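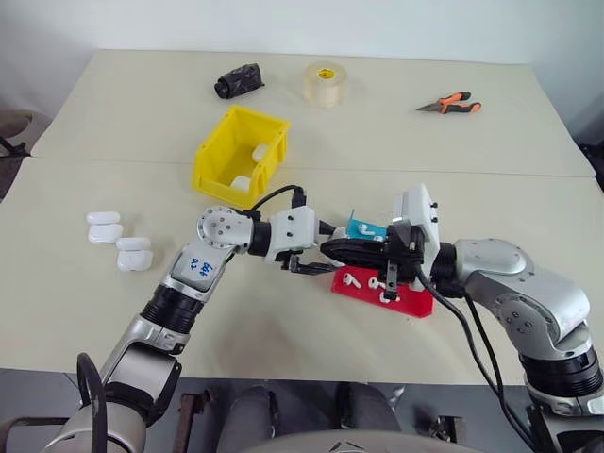
The Patience of Small Things
By Zyanya Orozco

At Gekell, the morning begins with the earbuds. Adelino Bragança puts them on the red tray, checks that the charging cases are where the task sheet says, and presses the pedal. Then two arms must do a job that most of us do without looking, in the pocket of a coat.

The company has one room for this, on the second floor of an old building in Beltrán. It wants to teach its arms to pick up a very small object, turn it the correct way and place it where it belongs. The software, called Ulus, learns only from examples. Someone has to make these examples, one after another, and each takes a little less than a minute when it goes well.

It does not always go well. "An earbud is smooth, and it has no side that is really flat," says Bragança. "You close the fingers a little too early and it rolls. With a cup or a box I never had to think about this."

By the end of January the team had kept 1,458 examples of the earbud task. Another 221 were recorded and then put in a separate folder, where the operator dropped something and picked it up again. In the beginning these were deleted. It was Orathai Meesuk, who is responsible for the training, that asked to stop this. A model that has seen only perfect work, she explained to me, does not know what to do after its first mistake.

She is also the person who decides how untidy the table should be. Tape, pliers, a yellow bin: the arms have no use for them in this task, but they stay there during the recording, and between sessions they are moved. In May the team trained a first version on a clean table. It worked nicely until a visitor put down his keys.

I asked to try, and Meesuk gave me the seat for half an hour. The strange part is the wrists. My own hands wanted to turn quickly, and the arms followed with a small delay, so I turned more, and then it was too much. I finished two examples. Both went to the separate folder.

Bragança works in blocks of forty minutes and afterwards walks to the bakery and back. He was a watch repairer before, and he thinks it helped him - not the fingers so much, but the habit of waiting. He holds his breath at the moment of closing the gripper. He did this also at the old job, he says, and his wife does not like to hear it.

The client, a packaging firm named Plenico, would like the arms to work without an operator before the summer. Ezequiel Villaseñor, who manages the project, did not want to promise me a date. The newest version of Ulus can place almost every earbud that lies alone. When two lie close together it still hesitates between them, and the next recordings will be mostly of this kind. Bragança had already the task sheet for Monday on his desk.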